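Olero : rangement de bureau, mobilier renversé

Le jeu réunit 975 séquences de remise en ordre d'espaces de travail. Catégories : sièges, petites tables, portemanteaux. Version 2.
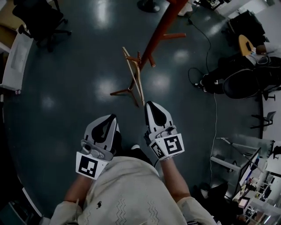

Crédit photo : Yasaman Soltani / Olero

Classe « portemanteau » : modèle en bois, mât brun-rougeâtre, patères courtes. État initial : couché au sol. État cible : debout. Les sols brillants portent l'étiquette « reflets ».

Annotations : Shahram Kermani. Champs : objet, état initial, état cible, sol.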